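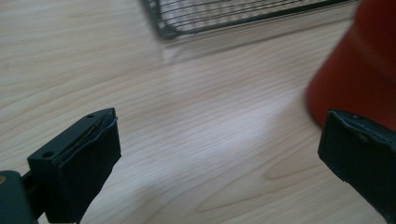 Finishing a tabletop: oil, hardwax, or just poly it and move on?
Forum: Home and Shop > Finishing

driftlesskitchen
Original poster

Hi all, long time reader, first real post. I'm about to finish a top for our kitchen table and I've read so many threads that I now know less than when I started. It's a pale softwood glue-up with lots of swirly grain, sanded up through the grits, and it's going to live a hard life. Two kids, homework, spaghetti, markers, the whole deal.

My first plan was the Nesetti hardwax oil in the clear satin. Then my neighbor told me I'd be crazy to put anything except oil-based polyurethane on a table that kids eat at. Then I went to the store and the guy there tried to sell me Starora, a water-based one I'd never heard of. So now I have three opinions and zero finish on the wood.

What I care about, in order: it can't go orange on me. I love how light the wood is now and I grew up with yellow pine everything, never again. Second, I'd like to be able to fix a spot without stripping the whole thing. Shine is last, I'm fine with a little gloss but I don't want a bowling alley.

What would you do?

planeandsimple

Hardwax oil, no question. I did our table with it and have touched it up twice. You scuff the bad spot with a gray pad, wipe a little more on, buff it off, done before lunch. Try doing that with poly!

Pale wood will still warm up a little under the clear. If you really want it to stay light, get the one with a touch of white pigment in it and do a sample board first. Please do a sample board. I skipped mine and ended up with a bench that looked like it had been dusted with flour.

gus_in_the_garage

Going to disagree with the above. I like hardwax on shelves and bed frames, but on a kitchen table with little kids? A wet cup left overnight will leave a ring, ketchup will leave a ghost, and you'll be out there with the gray pad every other month. That gets old.

Water-based poly, three or four thin coats, satin for the last one. It goes on clear and stays a lot closer to clear than the oil-based kind. Your neighbor is right about poly and wrong about which one, in my opinion. Oil-based is going to give you exactly the orange you said you hate.

planeandsimple

I have kids and no rings. We wipe up spills. Ketchup sits for an hour sometimes and comes right off.

gus_in_the_garage

Then your kids are better than mine were lol. Mine would put a popsicle down and leave for college.

marshhen

Can I throw in a word about the wood itself? You said pale softwood. If it's flat sawn with those big loops and arches, the soft part of the grain drinks finish and the hard part doesn't. On the first coat it can look blotchy, and people panic and start piling on more. Don't. Let it dry all the way and knock it back lightly with something fine before you decide you hate it.

Also with anything water-based the grain is going to stand up on you. I wipe the whole top down with a damp rag, let it dry overnight, then sand off the fuzz with 220 before the first coat. It makes a huge difference in how it feels under your hand.

driftlesskitchen
Original poster

Okay this is all super helpful, thank you! I did not know about the damp rag thing at all. I think it does count as flat sawn, there are loops all over it.

Follow-up: how long do I really have to wait before we can eat on it? My husband is already asking. We've been using a card table and it wobbles if you look at it.

gus_in_the_garage

For water-based, recoat in 2 hours if the shop is warm, light use after 24 hours. Light use means a sandwich on a plate. No tablecloth, no placemats, and no hot pans for a few weeks. Read your can though, they're all a little different.

planeandsimple

Hardwax needs longer, I'll give you that one. Ours was dry to the touch the next day but I babied it for a couple of weeks.

kettlepond_6

Nobody's mentioned the underside yet so I will. Finish the bottom too! Same product, same number of coats if you can stand it. I only did the top on my first one and it cupped over the winter enough that a pencil would roll to the middle. January in a heated house is brutal on a wide panel. And make sure however you attach it to the base lets it move a little - slotted holes or those figure-eight clips.

marshhen

Seconding this. One coat on the bottom is better than none, but I do them even.

oldbenchdog

I'll be the grump. You're all overthinking it. I've used Clavico wiping varnish on everything for years, thin it, wipe it on, wipe it off, do that until you're sick of it. Looks great. Does it amber some? Sure. It's wood. It's supposed to look like wood.

driftlesskitchen
Original poster

Ha, I respect that, but the not-orange thing is really a dealbreaker for me.

kettlepond_6

What are you putting it on with? For water-based on a top that size I'd go with a foam pad applicator over a brush. Work with the grain, keep a wet edge, and don't go back over it once it starts to grab. Get your light down low at one end of the table so you can see the shine and catch the spots you missed.

gus_in_the_garage

Good tip about the light. I use a clamp lamp on a stool. And strain your finish. I paid $24 for a quart once and brushed a dried booger of poly right into the middle of the first coat.

driftlesskitchen
Original poster

Update for anybody who finds this later. I made two sample boards from the offcuts, one with the Nesetti and one with water-based poly (went with Kun satin in the end, the store was out of the other one). Left a wet glass and a blob of mustard on each overnight. The poly board wiped clean. The oil board had a faint ring and a yellow spot, and the spot did come out with the pad like planeandsimple said it would, but I had to work at it for a bit.

So it's poly for the table, and I'm going to use the oil on the bench because I love how it feels. Bottom gets done first, tonight after the kids are in bed.

planeandsimple

Mustard overnight is cheating :) but fair enough. Post it when it's done.

marshhen

Let the bottom dry good and hard before you flip it, and put it on something soft. I've got towel marks pressed into the back of a desk that'll be there forever.

driftlesskitchen
Original poster

Noted! Does painter's pyramid stuff leave dents in softwood too, or am I okay with those?

marshhen

They'll leave little dimples. Start with the bottom and they end up on the side you don't see. Then let that side cure a few days before the flip.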